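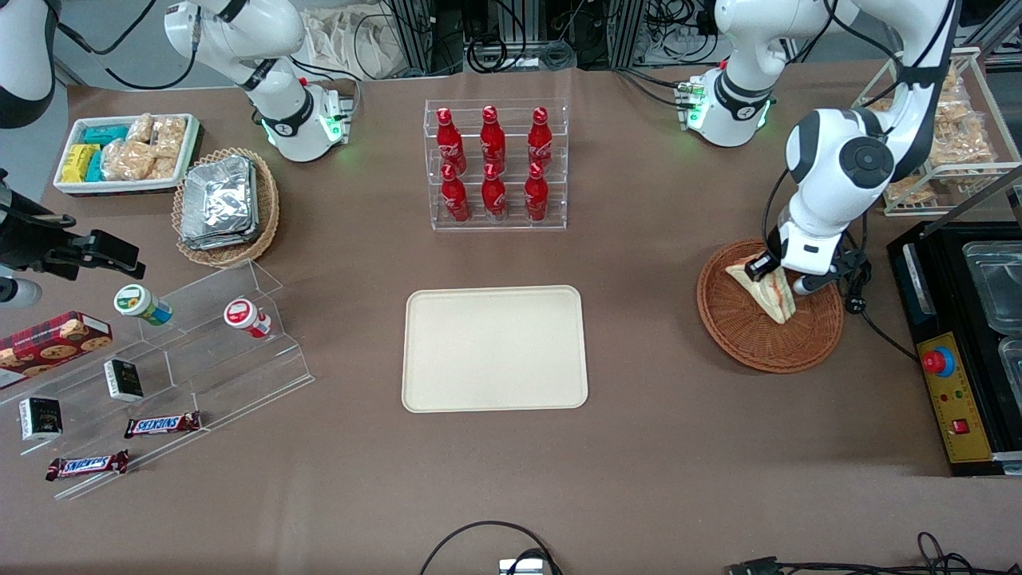
A reader of my last column objected that unit pricing is a solved problem: the shelf tag gives a price per ounce, the shopper can divide, and anyone who pays more for the small bag has chosen to. I have had several letters along these lines, most of them better tempered, and they deserve a proper answer.

The shelf tag does carry a unit price in many stores. The difficulty is the unit. At the Tandley supermarket nearest me, crackers are priced per ounce, the granola bars next to them per bar, and the multipacks at the end of the aisle per pack. Each figure is correct. None of them can be compared with the others without a calculator and a look at the net weight, which is printed on the back of the bag in the smallest type on it.

Packaged snacks are where this does the most harm. Flour and sugar are sold in a few standard weights, and shoppers know roughly what they should cost. Snacks are sold in whatever weight the maker settled on that season. Desmet sells its cheese pastries in a bag of 7 and a bag of 12. The bags are the same height. The larger one is often cheaper per pastry, except when the smaller one is on promotion, and the promotional tag covers the regular tag and shows no unit price at all.

That last point matters more than it seems to. A pricing rule that is suspended during a sale is suspended at the moment the shopper is most likely to act on price. I would require the unit figure on every tag, promotional or regular, in type no smaller than half the height of the selling price, and always by weight for solid food. Drinks would go by volume. There would be no third category.

Two objections come up. The first is cost. Stores that print paper tags would have to reprint them, and a small grocer such as Bullard does this by hand. I accept that, and would exempt stores below a certain floor area for two years. The chains already generate tags from a database that holds the net weight of every item – the missing figure is one division away.

The second objection is that weight is a poor measure of value. A bar of dried fruit and a bag of puffed corn do different jobs, and nobody buys lunch by the pound. This is true, and it is also true of every price comparison ever made. The tag does not tell the shopper what to buy. It gives one fact in a consistent form, and leaves taste, hunger and the contents of the cupboard to the person pushing the cart.

Dornov, to its credit, moved its whole snack aisle to price per pound in January. The tags are ugly and the decimals are not aligned. I could still compare any two items on the shelf without stopping, and I bought the bigger bag.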